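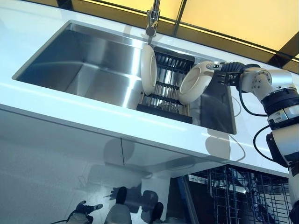

Remote demonstrations for the Skovby plate task, kitchen counter at Wedlow, 6 Feb 2023. Task as written: take a plate from the rack in the sink, carry it over the counter edge, set it upright in the dishwasher. Six episodes recorded, two discarded. The grasp we want for all of them is the rim pinch from the right, with the plate clear of the rack and its neighbor still standing in the slot to the left. A pinch nearer the bottom of the plate puts the fingers between the rack slats, and the operator then has to back out along the same line, and that shows up in the recording as a long hesitation.

Both discarded episodes failed at the lift. In each the plate came up tilted and its lower edge caught a slat. The arm stopped on the force limit as it should. I kept the logs but marked them so they don't go into the training set. We might want them later for recovery behavior, but that's a separate label and the Skovby format has no field for it yet.

**Setup**

- Control: Nutau hand controllers, right arm only. Left arm parked.
- Motion scaling 0.6 for the approach, full scale for the carry. Switched with the thumb button.
- Head view to the operator's headset, no wrist view today.
- Papadakis recorder build from last week. Old build drops the gripper channel, don't use it.
- Base pose fixed by tape on the floor. Check before each episode.

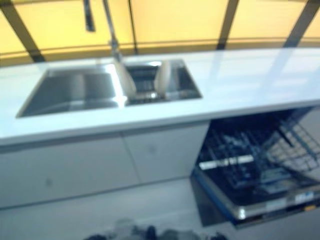 The head turn is still a problem for the recorder. When the operator looks quickly from sink to dishwasher, the head follows at full rate and the exposure is too long for it. Policy training last June was sensitive to exactly this. Options are to cap the head rate or shorten the exposure and accept more noise. I'd cap the rate first. It costs the operator a little patience and changes nothing downstream.

Reflections remain the other open item. The counter, the cabinet fronts and the steel all return light, and the arm shows up in them. The plate detector fired on a reflection in the second episode and the overlay jumped. Operator ignored it. The overlay isn't recorded, so the data is fine, but turn it off for new operators.

**Carry and place**

Latency was steady through the session. The carry itself is easy to teach. The difficulty is the wrist rotation before the place: the plate has to go in close to vertical, and the operator can't see the lower edge once the hand is over the dishwasher. What worked was to rotate early, above the counter, and then come down in a straight line. Episodes done this way are shorter and look much more alike. 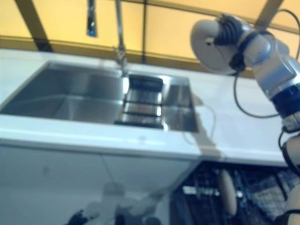 *Arm at the right of the counter; plate upright in the dishwasher.*

Cable routing needs fixing before anyone runs this again. The slack loops leave the arm free to reach the far side of the sink but they can drag on the counter, and drag shows in the torque log as a small offset that comes and goes. Don't try to remove it in software. Shorten the loop at the elbow and clip it, then repeat the zero-load check.

Also tried releasing the plate with the fingers opened in stages. Three steps is enough. With a single full open, the plate gets pushed toward the back of the rack by the finger still in contact. Staged release is now mapped to the trigger travel, so the operator squeezes normally and lets go slowly.

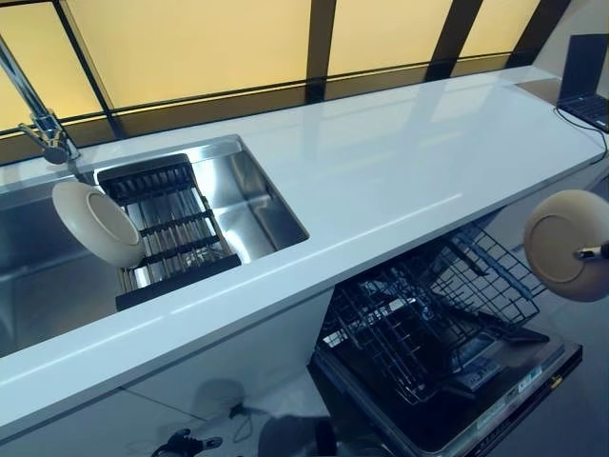
Notes on operator fatigue: quality fell off late in the session, mainly more corrections in the approach. Limit blocks to up to six episodes, then swap or stop. Rezero the controllers after every break even if they look fine, the right one drifts when it's put down.

**To do**

- Cap head rate, record a short test with fast looks in both directions.
- Clip cables at elbow, rerun zero-load check.
- Add a failure label to the Skovby format, or agree that we won't.
- Compare early and late wrist rotation with the same operator.
- Copy today's logs off the Papadakis machine before the disk is cleared.

Left arm not tested. Calibration file for it is still the old one.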